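Subject: Re: Folding line at Clonda, what changes for the floor
Date: 28 Sep 2021

Answering the points from the last round in order. The earlier message is quoted where I need it.

> Can someone on the Clonda side tell us how many people are
> still on hand folding, and whether the Ekisard trial means
> fewer shifts? We had the same talk here in July and got two
> different answers from two different managers.

There are 46 of us on the floor at present, the same as before the trial. Of those, 20 have done at least one shift on the new work. The rest are on sorting, pressing and dispatch as usual. No shifts have been cut. What has changed is the roster: the late shift now starts with an hour of recording before the regular bins come through, and that hour is paid at the ordinary rate. We asked for a loading on it and were told it would be looked at when the Flosix agreement is renewed.

> Also, what does the work consist of? Our people have been
> told "training the machine" and not much else.

You hold a gripper in your hand and do the job with it in place of your fingers. Pick up the cloth, find the edge, lay it out, fold, stack. The camera on the gripper records each go and Ekisard uses the recordings to teach the folding arm. It is slower than doing it by hand and harder on the wrist. Most people get used to the squeeze within a couple of shifts. Heavy cloth is the worst of it, as you have to get the tips down into a crease and bring the pads together on a single layer, and from above everything is one colour.

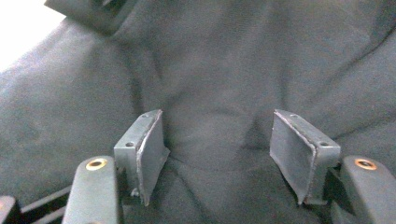
Huenchumán replied that their site had the same trouble with dark fabric, and that the wrist complaints there eased once people were swapped off every half hour instead of every hour. They also said to get the swap written into the roster, because it was dropped the first time the line got busy.

We will ask for that here. The other thing we want in writing is what happens to the folding positions once the arm is running. The current wording says affected staff will be "considered for" machine tending, and there are fewer tending jobs than folding jobs however you count them. We have 89 signatures from across both buildings asking for retraining hours to be guaranteed before the arm goes on the line.

If your site has an agreement that covers recordings of people's work, please post the clause to the list. Ours doesn't mention it at all.

Clonda floor reps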